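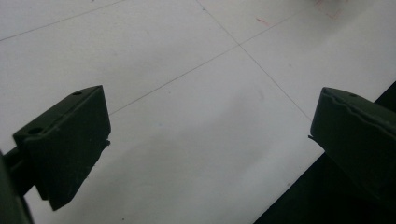 Thin ruled lines on a white work surface.

5 comments

The rights that expire before the campaign does

When Rillus took over the Gruken account in July, the handover package contained over 3,000 finished files: films, cutdowns, banners, shelf strips, and radio spots in several lengths. It also contained a spreadsheet listing what the client was allowed to do with them. The two did not match. A large share of the files had no entry at all, and many of the entries pointed to file names that had been changed at least once.

The condition is common in agency work. An advertisement is a bundle of separate permissions, each with its own territory, media, and term. A single thirty-second film may carry agreements for the on-camera performers, the voice, the music composition, the music recording, the typeface, and any stock footage. Each is negotiated by a different person, often in a different month. The usable life of the film is the life of the shortest agreement in the bundle.

Shortening a film does not shorten the list by much. A six-second cutdown usually keeps the music and the voice, and it may keep a performer who is visible for less than a second. Performer contracts differ on whether such an appearance counts as use. Some treat a cutdown as part of the original fee, and others treat it as a new spot. The file itself gives no indication either way.
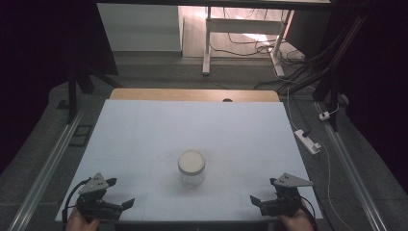 Sherif Abou Zeid puts most of the errors down to the start date. In his account, the contract term begins on first air, the production paperwork is closed weeks before first air, and the date is therefore left blank on the understanding that someone will fill it in later. Media buyers know the date but do not see the contract. Producers hold the contract but have moved on to the next job by the time the spot runs.

A blank start date has a second effect. Where tracking software needs a value, staff tend to enter the delivery date, and the term then appears to end earlier than it does. Spots are pulled while they are still cleared. The loss is harder to see than a claim from a performer's agent — it shows up only as media bought twice or an edit remade without need.
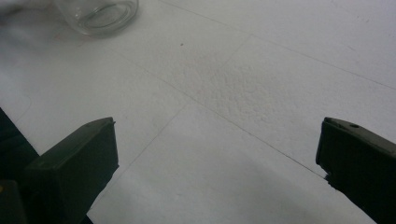

Production & Rights

Rillus handled the Gruken library in two passes. In the first, each file was matched to a parent film or shoot by edit number, without regard to its name. In the second, the contracts were read against the parents, and the terms were passed down to every version. Morsy, the production house on the earlier films, supplied call sheets and music cue sheets where the contracts were missing. Files with no traceable parent were moved to a locked folder. There were 1,000 of them at the end of the first pass, most of them resized banners.

The records now sit in Giden, an asset manager that stores the term as a set of fields attached to the parent. A version cannot be released to a media vendor unless every field is complete. Account staff can request an override, which has to be approved by the client in writing and lapses after 5 working days.

The system has costs. Release takes longer, particularly for social posts made on the day. Inheritance also fails in one known case, where an editor swaps the music on a version but leaves the parent number unchanged. The version then carries terms for a track it does not use, and none for the track it does. Rillus checks for this by hand each quarter.

Contract language is the slower part to change. The agency's new performer agreement defines a version by reference to the parent edit number and requires the media team to confirm first air in writing. Music publishers have been less willing to accept the wording, and their licenses are still entered line by line. Renewal notices go out 2 months before the end of a term, addressed to both the producer and the buyer.

5 comments | Share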